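Tips > Bathroom > Steam and sauna at home

August, by Mayuree Suksawat

Quick ones this month, mostly on keeping a home steam cabin or small sauna decent. Had a pile of letters after the last page.

Benches first. Wipe down while still warm, plain water, soft cloth. No bleach on timber, ever. Goes grey and furry. If it's already grey, fine sandpaper along the grain, then leave the door open overnight.

Towels under you, always. Sweat marks don't come out once they've soaked in. Old ones are fine, wash at 60 and skip the softener, it stops them soaking anything up.

Oils. Two or three drops in the water, not neat on the stones. Neat oil can catch fire. Eucalyptus is strong so start with one. Lavender is kinder for evenings. Keep the bottles outside the cabin, the heat turns them and the droppers go sticky.
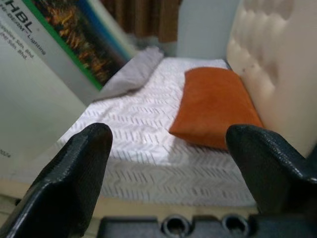 Limescale on the steam outlet: let it go stone cold, switch off at the wall, then a cloth soaked in white vinegar wrapped round for an hour. Rinse. Check your booklet first, some makers say citric acid only. Ours is a Marora and wants citric, 300 ml of warm water and a dessert spoon of the powder. Did it wrong for a year.

Coloured lights gone dim? Usually the cover, not the bulb. Power off, unclip, washing up liquid, dry it propperly before it goes back.

Smell of damp. Leave the door ajar after every session and run the extractor for half an hour. Lift the floor slats once a week and stand them on end. Bowl of bicarb in the corner between times, take it out before you heat up.

Stones want looking at twice a year. Anything cracked or crumbly, bin it. Re-stack with gaps so the air gets through. Don't use ones from the beach, they can split.

Pichit Yensuk wrote in about door seals. Talc on a dry brush stops them sticking, he says, and a new strip is cheap enough if its perished.

Drink water before as well as after. More on foot baths next time.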